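Speaker notes: "Squares first, clever stuff later"
Felum Makers' Day, Sunday, March 31, 2024
Dwynwen Lougher

(Wait for the door to shut. Water. Don't start with the apology about my voice.)

Hello everyone, I'm Dwynwen, I run the robotics club at Bravby, and I've been given 12 minutes, so I'll talk fast and you can grab me over lunch if I lose you. I'm going to tell you about our student project this year, which is teaching a robot to pick things up and put them down in the right place. If that sounds dull, wait until you've tried it!

Quick show of hands: who here runs a club? Who's in one? (If it's mostly teachers, do the budget bit. If it's mostly students, skip it and go straight to the tape.)

So, the tape. We started back in September with a lovely plan full of software and the very first thing the students asked me was "where is the table?" Fair question. The robot needs to know where things are, we need to know where things are, and everyone needs to use the same words for it. So we bought blue painter's tape and made squares. Slide, please.

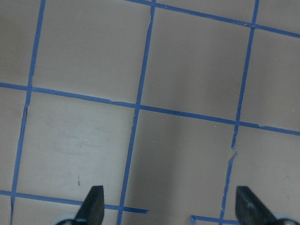
Club Notes, Issue 6, page 12

I love this one because it's the wrist view, so you're looking past the gripper fingers at the tape, and to us the lines are obviously a grid. Have a look at how much they lean, though. When you're standing at the table in your socks you think "up, down, left, right". From the wrist, nothing is quite up or down. The students found that really hard to get their heads round, and so did I.

And yes, one of the lines has a ragged gap in it. I was all for pulling the strip up and doing it again, and I was outvoted. Their argument was that our first line-following code (we called it Skadden, don't ask) ought to cope with a bit of torn tape, and if it couldn't, better to find out now. It couldn't. It would get to the end of a strip and decide the world had stopped. We spent over 90 minutes on that in one session and I have never seen a group of teenagers so cross with a roll of tape.

(Pause here, people usually laugh. If they don't, carry on regardless.)

What fixed it was boring. We stopped asking the code to follow each line and asked it to guess where the whole grid ought to be, then check. Two of the younger ones worked that out with a ruler and a sheet of squared paper while the rest of us were arguing about camera settings.

Then there's the calling game, which I'd steal if I were you. One person stands with their back to the table and calls a square, another drives the arm there by hand. No pointing allowed. You find out very quickly that "the middle one" means something different to every person in the room! We play it at the start of each session now, before a laptop gets opened, and the new members pick up the words without me having to teach them.

(Check the clock. If past halfway, skip the Ortuño story.)

Ortuño story: that's the name of our task list, after the street the club used to meet in. It began as a sensible page of jobs and the last time I looked the file had 991 lines in it. Most of them are students writing "try it with something squashy". I did cut it down. It grew back.

Right, two arms. One arm on a grid is fine, you can get away with all sorts. With two you have to decide who's allowed in which square, and when, and what happens if they both fancy the same one.
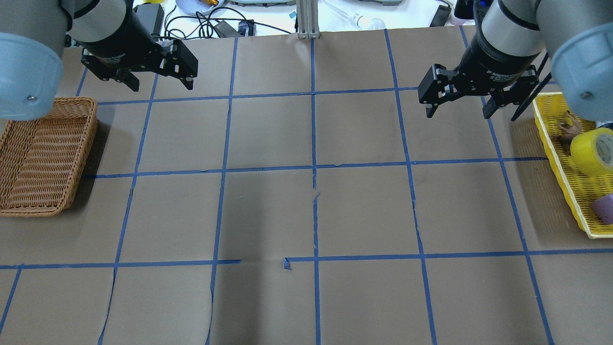 We went with a very simple rule, left arm gets the left side, right arm gets the right side, and anything on the centre line has to be asked for. It's slow. It's a bit like watching two very polite people at a buffet. But it meant the students could read the log afterwards and say out loud what each arm had been trying to do, and for a club I think that matters more than speed.

The other thing I'd say is cover your table in brown paper. It's cheap, the blue stands out nicely on it, and you can write on it when you're working something out. Ours creases, it tears a bit, we carry on.

(Budget bit, teachers only: tape and paper are the only things we buy regularly. Say so.)

Questions I expect: can beginners do this, yes. Do you need two arms, no, start with one. Can they have the code, yes, leave me your email on the sheet by the door and bear with me, I'm slow at replying in term time.

Thank you! (Take the clicker back to the front desk.)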